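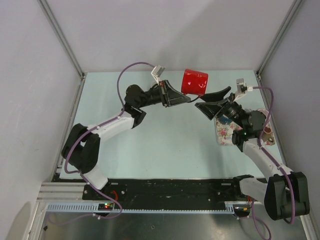
What does it mean to show a robot a task by hand?

A person guides the arms through the whole job, either by holding them or by moving a matching set of arms nearby, while the joint positions and the camera views are recorded. The robot's software later learns from many of those recordings together.

About Alcombe

Welcome, and thank you for stopping by. Alcombe is a small school in Flestthorpe where people learn to teach robots. We mean ordinary people, by and large: former line cooks, retired machinists, college students between terms, and a good many parents who found us while looking for something to do before the afternoon school run. You don't need to know how to write code to start with us, although you're welcome to learn some once you're here, and plenty of our students do get curious about it after a few weeks.

What we teach is a craft called demonstration. You have a task in front of you, such as moving the cups from one side of a table to a tray on the other, and you have two arms to do it with that aren't your own. You learn to see the table the way those arms see it, to move at a pace they can follow, and to do the same thing well many times over without going stiff or sleepy. It sounds simple, and the first morning usually cures people of thinking so!

How we started

The school was founded by Alcides Prado, who had spent much of his working life teaching adults to drive forklifts and overhead cranes. He got talked into helping a friend's workshop with their first pair of remote-controlled arms, and he noticed that the engineers, clever as they were, drove them the way people drive a crane on their first day. They went too fast through the air and then far too slowly at the end, with a dozen little corrections right where the machine was trying to learn. Alcides sat them down and gave them his old crane lessons with the word "hook" crossed out. The recordings got better, the friend told another friend, and by the following May there was a class of three people meeting in the back half of an upholstery shop on Noonan Street.

We've moved since then, though we kept the upholsterer's long cutting table, and it's where everybody eats lunch. We now have room for 80 students a year, taken in small groups so that everyone gets real time at the controls. To date, 631 people have finished our basic course. Some of them come back to visit, usually around noon, and usually hungry.

What a course is like

The basic course begins with hand guiding. You take hold of an arm and walk it through a motion, and you feel in your own shoulders where it's comfortable and where it runs out of reach. We spend longer on this than other places do. Alcides believes that you can't send an arm somewhere sensibly until you've taken it there yourself, and after watching so many beginners, the rest of us have come around to his way of thinking.

After that come the controls. You'll sit (or stand, if your back prefers it) with a leader arm in each hand, and the working arms will copy what you do. We start with blocks, go on to folded cloth, and then spend a good long stretch on kitchen things. Cups, mugs, plates, trays and bowls have been the heart of our teaching from the beginning. They're what people hope a robot will someday handle for them, and they're full of small lessons. A mug has to be gripped differently by the rim than by the handle. A glossy cup can look quite different to a camera from one angle to the next. A patterned tray gives the eye a lot to sort through, and a plain one gives it very little.

Most of our students have a soft spot for the two-handed lessons. Passing a cup from one gripper to the other takes patience, because for a moment both hands have a claim on it, and you have to decide which one is in charge. We teach people to settle the first grip, bring the second hand in slowly, close it, wait a breath, and only then let go. That waiting breath is the hardest thing to teach in the whole school. Your own hands do it without asking you, and so you've never had to think about it.

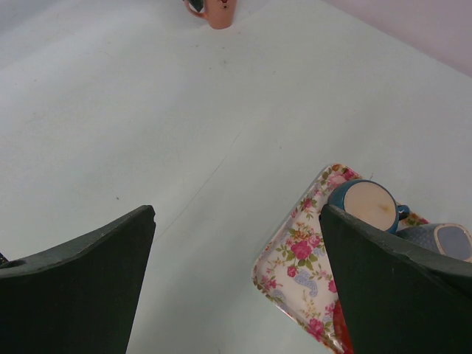

Why do students practice while watching the wrist camera view?

The wrist view shows where the fingers are in relation to the object in the last few inches of a reach, when a view from farther away may be blocked by the arm itself. Practicing with it also teaches students to approach in a way that keeps the object visible in the recording.

By the end of the basic course you'll have recorded 288 demonstrations of your own, and you'll have gone back through a fair number of them with a teacher beside you. We're gentle about it, but we do look closely. Did you pause before the grasp? Did you start from the same spot every time out of habit, so that the robot never saw the mug anywhere else? Did you bump something and carry on as if you hadn't? A fumble isn't a disgrace here. We label it, talk it over, and keep it in a separate folder, and some of those recordings have turned into very good lessons on how to recover from a poor grip.

For those who'd like to go further, there's a second course on planning a set of recordings from scratch. You choose the task, write the instructions another person will follow, decide how the objects should be moved around between tries, and check the results. Graduates of this one often find that writing clear instructions was the skill they used most afterward, whatever job they ended up in.

The people who teach here

Our teachers all came up through the basic course, and every one of them still records demonstrations each week alongside the students. We feel strongly about that. Hands forget, and it does everybody good to see a teacher miss a handle now and then. Alcides still takes the first morning of every course himself. He'll ask you to pour yourself a coffee very slowly and tell him everything your hands did, and he'll stop you when you leave something out, so please allow yourself extra time if you like your coffee hot.

Our sister room in Ziltdale

A few years in, so many people were making the drive over from Ziltdale that we opened a second room there, above the old seed store. It's smaller and a bit drafty in winter, but it has lovely light in the mornings and a very loyal evening group. The lessons are the same in both places. If you begin in one and your life rearranges itself, as lives do, you can finish in the other at no extra charge.

Coming to see us

We'd much rather meet you than send you a brochure. Visitors are welcome at either room from ten in the morning, and if a class is running you're free to pull up a stool and watch quietly from the back. Wear something with sleeves that won't catch, leave your dangly bracelets at home, and tell us ahead of time if you need a lower chair or a little more space at the controls. We've rearranged the benches plenty of times and are happy to do it again.

Children over ten may come along with a grown-up and can try the hand guiding, which they tend to pick up alarmingly fast. Parking in Flestthorpe is behind the building, through the green gate. In Ziltdale, use the lot across from the seed store, and ring the upper bell, as the lower one hasn't worked for some time.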